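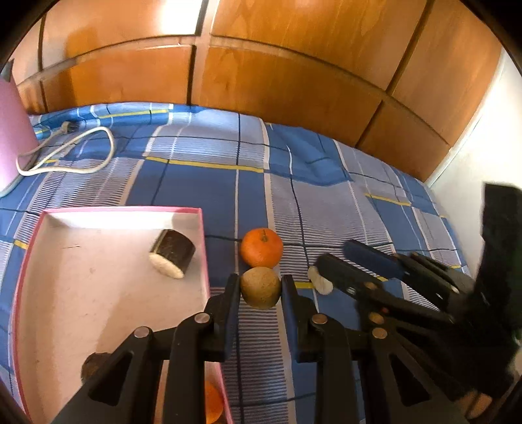
Home Projects Reports Register Contact

Kesta abbreviations register: second progress report to the Pinach Fund

Submitted Thursday, April 4, 2024
Reporting period: from the end of October to the close of March
Prepared by the Kesta project office, Prasimton

1. Purpose of the register

The grant covers the building of a public register of abbreviations used by martial arts clubs, leagues and grading bodies. Each record holds an abbreviation, its expansion in the original language, an English rendering where one is in use, the type of body or term it stands for, and at least one source. The register is meant for people who meet a string of capital letters on a certificate, an entry form or a results sheet and need to know what it means.

The first report dealt with scope and the record format. This one covers the first full period of data entry, the search page, and the review work that was moved forward from the next period.

2. Status against the work plan

Record format: complete. Version 2 of the format was adopted in the first weeks of the period and has not changed. The main difference from the earlier version is that the expansion and the English rendering are now separate fields. Under the old layout they shared a field, and editors were using brackets, slashes and commas to divide them, with no agreement on which.

Data entry, Japanese sword and staff arts: complete for the source lists named in the agreement. Late additions will be handled as corrections.

Data entry, karate and related styles: in progress. This is the largest group and the one with the most duplicate abbreviations. See section 4.

Data entry, wrestling and jacket wrestling: in progress. Sources are mostly printed results booklets, which have to be keyed by hand.

Data entry, Chinese and Korean arts: not started. It was planned for the last month of the period and has been moved to the next one. The delay follows from the romanization question described in section 5.

Search page: in test. Igwe delivered a working build on the agreed date. It is open to reviewers by password and will be made public once the display faults in section 6 are closed.

Style guide for contributors: drafted, not yet issued.

3. Sources

The agreement requires that every expansion be traced to something other than another abbreviation list. This has been the slowest part of the work. A large share of the lists found on the web copy one another, along with their errors, and an expansion that appears on many sites may go back to a single mistyped entry. Editors have been told to treat such lists as leads only.

Accepted sources, in order of preference, are a body's own constitution or by-laws, its letterhead or certificates, its published rules, and a dated programme or results sheet from an event it ran. Where only the last of these can be found, the record is marked as provisional. Provisional records will be shown to the public with a plain label.

During the period we wrote to 39 clubs and grading bodies to ask for confirmation of their own abbreviation and its full form. Replies came from 21. Most confirmed the draft record. A few sent a correction, usually to word order or to a long vowel. Several bodies told us that they use one abbreviation on paper and a different one on their uniforms, and both are now recorded with a note on use.

Bodies that did not reply have not been removed. Their records stay provisional unless a document in an accepted class is found. A follow-up letter is in draft and is shorter than the first one, which asked for too much. Future letters will show the draft record and ask only whether it is correct.

4. Duplicate and shared abbreviations

Shared abbreviations are common in this field. Many bodies are named on the same pattern - a country or region, the name of the art, and a word for federation, league or association - and the patterns collapse to the same letters. Three-letter forms ending in F, A or R are the worst affected. In the karate group it is normal for one abbreviation to lead to several unrelated bodies, some of which have split from each other and kept the letters.

The first version of the register gave each abbreviation a page and listed the expansions on it. That worked for simple cases but gave no way to link to a particular body. Under the current design each body or term has its own record with a fixed address, and the abbreviation page is built from those records. Links sent to reviewers before the change still work.

Where two bodies both claim to be the original holder of a name, the register records the claim dates as printed in each body's own documents and makes no finding. We have had one complaint about this, from a body that wanted its rival's record taken down. The request was declined in writing and the reply has been placed on file.

Some abbreviations are used for both an organization and a term. A grading body and a class of competition may share letters within the same style, for instance. Records of different types are now grouped under separate headings on the abbreviation page.

5. Romanization

The agreement says only that names should be given "in standard spelling". In practice there is more than one standard. Japanese names turn up with long vowels marked, doubled, written with an added h or u, or left out altogether. The same body may use different forms on its certificate and its website.

The rule adopted for Japanese is as follows. The expansion field carries the spelling the body itself uses in Roman letters, if it has one. Where it uses more than one, the form in its by-laws is preferred. A second field carries a form with long vowels marked, for search purposes, and is not shown by default. Searches ignore vowel marks, hyphens and capital letters.

The same rule cannot be carried over to Chinese and Korean names without changes. Older clubs outside Asia often took their names from spellings that are no longer taught, and their abbreviations depend on those spellings. Converting the name to a modern system breaks the link between the letters and the words. A draft rule keeps the club's own spelling in all cases and adds the modern form beside it. This has been sent to two outside readers for comment. Data entry for this group will begin when their comments are in.

6. Search page

The build supplied by Igwe accepts an abbreviation or any part of an expansion. Results for an exact abbreviation are shown first, followed by near matches. Periods between letters are ignored, so that forms with and without them return the same records.

The following faults were open at the end of the period:

- Long expansions run off the right side of the results list on small phones.
- A search on a single letter returns the whole register and is slow to load.
- The label for provisional records does not print.
- Marked vowels are lost when a record is copied from the page into some email programs.

Igwe has a fix for the first in hand and has proposed that single-letter searches go to an index page instead. We have accepted that proposal. The printing fault must be closed before the page is made public, given that printed records would otherwise look confirmed when they are not. The last fault may lie with the email programs, and we do not plan to hold the release for it.

Reviewers also asked for sound files giving the spoken form of each name. This is outside the grant and no work has been done on it.

7. Review and corrections

Each record is checked by an editor other than the one who entered it. The check compares the letters with the expansion, confirms that the source is in an accepted class, and looks for an existing record of the same body under another name. The last step catches the most problems, chiefly bodies that changed their name and kept their abbreviation, or the reverse. Former names are kept as dated notes within the current record.

Corrections made after checking are logged with the old value, the new value and the source. The log can be supplied to the Fund on request. It is not shown on the public page at present, although several reviewers would like it to be.

8. Spending

Spending for the period was below budget on postage and printing and above budget on editing hours. The two differences largely cancel out. Postage was lower because most bodies asked to be contacted by email. Editing hours were higher because of the hand keying noted in section 2 and the rework that followed the split of the expansion field. No transfer between budget lines is requested now. If the hand keying continues at the present rate we will need to ask for one in the next period.

The second payment to Igwe was made on delivery of the test build. The final payment is held until the open faults are closed or set aside by agreement.

A full statement by budget line has been sent under separate cover.

9. Work for the next period

- Settle the romanization rule for Chinese and Korean names and begin data entry for that group.
- Complete the karate group, including the shared abbreviations.
- Send the follow-up letter to bodies that have not replied.
- Issue the style guide for contributors.
- Close the printing fault and open the search page to the public.
- Agree with the Fund on who will hold the domain name after the grant ends.

The last item needs a decision from the Fund. The domain is registered to the Kesta project office in Prasimton and the registration can be renewed once more under the present budget. Our preference is to pass it to a body that can keep the record addresses unchanged, as several clubs already link to them. We ask that this be placed on the agenda for the next review meeting.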